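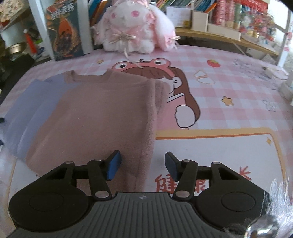

掲示板トップ > 家族史・おくやみ記事 > 古い訃報欄の読み方

祖父の訃報、ついに見つけました!
投稿者:nagi_roots 11/12/2025

町立図書館のデジタル版で「Evthorpe通信」を10月からずっとめくっていて、昨夜とうとう祖父の訃報に当たりました! たった4行なのに、生まれた村の名前も、勤め先がGrelska製糸だったことも、教会の聖歌隊にいたことも載っているんです。母も聖歌隊の話は初耳だそうで、電話口で二人して大騒ぎでした。
ひとつ質問です。遺族の欄に「娘2人」とあるのですが、うちでは母が一人娘ということになっています。こういうの、どこまで信じていいものでしょうか。

Re: 投稿者:furuhon_mushi
おめでとうございます! 4行でその情報量はすごい。
娘2人の件、私なら教会の埋葬簿と洗礼記録を先に見ます。幼くして亡くなった子を数に入れる家もありますよ。

Re: 投稿者:kazamidori
水を差すようですが、当時の地方紙の訃報はかなり間違えます。うちの曾祖母なんて名前の綴りも没年齢も違っていました。葬儀社が電話で伝えたのを記者が書き取っただけ、ということも多いので、人数の違いくらいで家系図をいじるのは早いと思います。

Re: 投稿者:furuhon_mushi
>kazamidoriさん
綴りの間違いは私も山ほど見てきました。でも遺族の人数は家族が紙面で読んで気づくところだから、わりと直されませんか? 翌週の号に訂正が載ることもあるし。

Re: 投稿者:kazamidori
訂正が載るのは家族が申し入れたときだけですよ。うちは誰も言わなかったみたいで、そのままです。翌週号を見るのは賛成。

Re: 投稿者:tanpopo700
横から失礼します。Tidoraの索引は試しましたか? 訃報だけで3,793件入っていて、旧姓でも引けるのが本当にありがたいです。私はあれで大叔母の嫁ぎ先までたどれました! Sfeirの共同墓地の区画番号が出ている人もいます。

Re: 投稿者:nagi_roots
みなさんありがとうございます! Tidora、知りませんでした。さっそく祖母の旧姓で引いてみたら、同じ姓の人がSfeirの墓地に眠っているようで、いま手が震えています(まだ親戚と決まったわけじゃないのに)。
翌週号には訂正なしでした。洗礼記録は教会に手紙で問い合わせるつもりです。

Re: 投稿者:kazamidori
手紙には、祖父母の名前と結婚した年を書いておくと探してもらいやすいです。訂正なし=正しい、とは考えないでくださいね。でも続報は楽しみにしてます。

Re: 投稿者:tanpopo700
区画番号がわかったらぜひ教えてください! Sfeirの墓地なら次のお墓参りのついでに碑文を見てこられます。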